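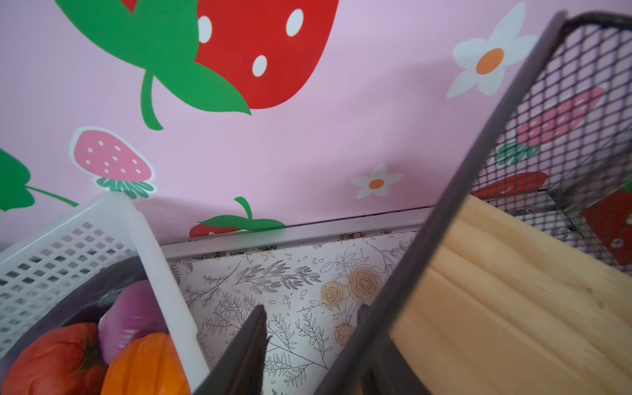 Notes > Robot learning > Data collection

Sorting episodes, second pass

The first batch of sorting demonstrations from the Tralldale setup is finished. It came to 842 episodes, of which 658 survived review. The rest were cut for dull reasons: dropped frames, a grasp made outside the camera's view, or the operator pausing so long that the policy would have learned to pause too.

The task is simple to state. Toy vegetables go from one basket to the other, one at a time, and the episode ends when the arm is back at its start pose. The set includes a tomato, an onion and a pumpkin, and they make a decent spread of grasp problems. All three are more or less round, and a round thing that gets pinched off center rolls out of the fingers.

I use the wrist view as the main input. A fixed camera is easier to calibrate, but it loses the object when the arm leans over the basket. The wrist camera keeps the fingertips in view during the last few inches, where most of the failures happen. The cost is that the background swings through a large part of every image. At Tralldale that means strawberries and daisies on a pink wall, and a shelf liner covered in line drawings of ferns and roses. A model trained only there could easily tie "reach now" to some piece of the wall. The red strawberry decals worry me most, being close in color to the tomato.

I tested for this by holding out every episode with the baskets in one particular layout and scoring the policy on those alone. It did worse on them, as expected, and most of the bad reaches drifted toward where the basket had been in training. So the second pass changes the layout every 14 episodes. The white plastic basket gets turned and tilted. The black wire one moves along the shelf.

The wire basket has caused more trouble than I planned for. The wall shows through the mesh, so what's behind it changes with every small move of the wrist. The depth estimates I tried on it were noisy enough that I dropped depth from the inputs altogether. The perforated sides of the white basket gave a milder version of the same problem.

Some settings, mainly for my own use later:

Actions are recorded as end-effector deltas, with the gripper opening as a continuous value. I tried binary open/closed first and the policy let go too early.

Episodes with a failed first grasp are kept if the operator recovers within the same episode. These are worth more than clean ones. The first batch had too few, and the policy had no idea what to do after a miss.

Labels are written after recording, one sentence per episode, naming the object moved. Breathnach (the labeling script, on its third rewrite) now rejects any label with an object name missing from the list. Before that I had "tomato," "tomatoe" and "red one" as three separate classes.

I don't clean the shelf between episodes. Crumbs and specks collect along the trim at the back, and I would rather have them in the data than find out later that the policy needs a clean shelf.

The target for the combined set is 1826 episodes, split between Tralldale and the plainer shelf at Trullwood. The Trullwood half should be recorded by December. After that I'll train on each half alone and test on the other — the numbers will be bad, but the gap between them should say how much of the wall is ending up in the weights.

The conversion code for the Kullstead format still writes the gripper value one step late. I've been correcting for it in the loader, and it needs a proper fix before anything gets merged.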